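Entertainment Help Desk > TV and Streaming > Cast and Gossip

Are the two leads of Bindwood together, or is this just promotion?

Asked in May by a member. Tagged: bindwood, dating rumors, press tours, ninach

I watched all of Bindwood on Brirero last month and I liked it a lot more than I planned to. Then I made the mistake of looking up the cast. Half of what comes up says the two leads have been a couple since filming, and the other half says they can't stand each other and only smile when there's a camera on them. Both halves seem completely sure.

The main source for the dating side looks to be Ninach, which had a long post with "proof." The proof is that they wore the same bracelet, that they both posted a photo of a lake, and that an "insider close to the production" said they were "inseparable on set." The feud side comes from a clip of one of them looking away during a joint interview. I've watched that clip more times than I want to admit and to me it looks like a tired person looking at a clock.

I'm not asking because I need them to be in love. My sister does, and she forwards me something new every evening. What I'd like to know is whether there is any decent way to check this kind of story, or whether everyone just picks the version they like. Has either of them, or the production company (Wendt, according to the credits), ever said anything on the record? And if they haven't, does the silence mean something? My sister says it does.

Also, did they re-edit the last episode? Someone on Ninach says there was a longer kiss in it that got removed "after the breakup," so now apparently there was a breakup as well.

Comments on this post

The lake is a really famous lake. I have a photo of that lake.

Your sister is right and you'll see.

4 answers, sorted by votes. 2 are hidden because they only contained links.

Top answer

I spent a few years writing recaps for a small TV site, so I've seen how these posts get made, and I would put very little weight on any of it.

Start with what is on the record, which is thin. I went through the joint interviews I could find from the Bindwood press run. In one of them they are asked what it was like working together, and both give the answer everyone gives: nervous at first, learned a lot from the other one, long days, good snacks. In another, the host pushes a bit and asks if they're close. One says "we're friends," the other nods, and they move on to the horse scene. I didn't find anything where either one confirms a relationship, and I didn't find anything where either one says a bad word about the other. If somebody has a statement from Wendt I'd like to read it. I couldn't turn one up, and the posts claiming there was one all point back to each other.

As for silence meaning something, think about it from the company's side. The show is out, people are watching, and a share of those people are watching again to look for clues. Why would Wendt spoil that? A denial annoys the fans who want it to be true. A confirmation annoys the ones who don't. Saying nothing costs them nothing. So silence is what you'd expect if they are dating, and also if they barely have each other's phone numbers. It can't help you choose.

The bracelet. I looked at the two pictures Ninach put side by side. One is a thin chain and one might be a thin chain, it's blurry. Even if it is the same one, actors on a press tour are often dressed by people who borrow from the same few places. I've seen the same jacket on three people from one cast inside a month.

The insider is the part I trust least. "Close to the production" can be a person who drove a truck there once. When I was doing recaps, we got emails like that all the time, and I never had one that came with anything you could check. My editor ran a couple anyway. They did great numbers and turned out to be wrong, and no correction ever got a fraction of the readers.

What I'd do with any new item your sister sends:

Find the oldest version of it. Copy an odd phrase from the post and search for that phrase in quotation marks. With this one I searched "inseparable on set" and everything led back to the same Ninach page.

Check whether the full interview exists. The clip of the look away is a few seconds long. In the long version the host has just dropped a card and there's some noise off to that side. I'm not going to claim I know what the actor was thinking, but it's a much duller few seconds when you see what comes before.

Look at the dates. Two posts "on the same day" are sometimes a repost and an original. A photo posted in May may have been taken the winter before. People put up old vacation pictures when they have nothing else.

Ask who gains. A rumor that lands the same week episodes go up is worth doubting a bit more than one that turns up in a dead month. I can't prove Brirero or Wendt had anything to do with it and I'm not saying they did. The timing was very handy, that's all.

None of this gets you to "they are not dating." They might be. Co-stars do get together, they're in the same place for months and they're good-looking. My problem is with the word proof. If you made me bet I'd say friends, and I wouldn't bet much.
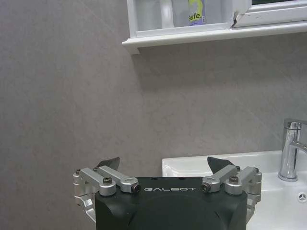
Second answer

i think they are 100 percent together and people on here are just negative. you can't fake that kind of chemistry. in the rain episode when he fixes her collar that was NOT in the script, she laughed for real and they kept it in. also they follow each other and he liked 2 of her pictures really fast.

my friend saw them at an airport

Comments on this answer

Chemistry is the job. They were hired for it. Do you also believe the villain poisoned the uncle?

How do you know it wasn't in the script? I keep reading that about the collar and I've never seen anyone from the show say it.

its obvious if you watch it

That isn't a source.

Third answer

I'm only answering the part about the last episode, which the others skipped.

I don't believe the cut kiss story, for a boring reason. I watched the finale on Brirero the night it went up and again a few weeks later with my husband, and I couldn't spot anything different. It's two viewings by one person, so take it for what it's worth, but the scene on the porch plays the same way as I remembered it, including the weird jump to the dog. That jump is probably what people have noticed. It does feel like something is missing there. It felt that way the first night too, before anybody was supposed to have broken up with anybody.

Some things that could explain people honestly remembering a longer version:

The trailer. It has a shot from the porch, taken from the other side, that never appears in the episode. Trailers use leftover footage constantly.

Fan edits. There's one floating around that slows the kiss down and loops it with music. I can see how a person who watched that first would find the real one short.

The recap at the start of the episode, which shows a kiss from much earlier in the season. If you're half watching you could easily mash the two together.

If a longer cut did exist, I'd expect somebody to have saved it. People record every second of this show. I asked in the thread on Ninach and got told to "do my own research," and then the thread was locked. I don't say that proves anything, but I came away less convinced than when I went in.

On the dating question I mostly agree with the top answer, although I think it goes a little easy on the interviews. "We're friends" is also what couples say when they want to be left alone. I wouldn't read it as a yes or as a no. The same goes for the feud. Two people can be perfectly polite at work and have no interest in lunch, and a fan site will call that war.

Comments on this answer

The porch jump bugged me too! I assumed they ran out of daylight.

Could be. Or somebody forgot to shoot the dog.

I had the longer kiss on my tv I know what I saw

Which app, and do you remember if it was the episode or the trailer? Not being snotty, I'd love to be wrong on this.

Reply from the member who asked

Thanks, I marked the first one as accepted but the finale answer was useful as well. I tried the quotation mark search on three things my sister sent this week. One went straight back to Ninach, one went to a page that doesn't load anymore, and the last was about a totally different show with the name swapped out, which I have now sent her. She says that only shows how badly somebody wants it buried.

I did ask her what it would take to change her mind and she said a wedding to someone else, and even then she'd want to see who was invited.

Leaving this open for a while in case anyone has a real quote from Wendt. Please include where it was published. If it's the lake again I've seen it.

Related questions

Is Bindwood getting a second season or was that a fan poster?

Why does Brirero list the episodes in a different order on the app?

Who sings the song over the end credits of Bindwood, and is it the lead?

How do I turn off Ninach alerts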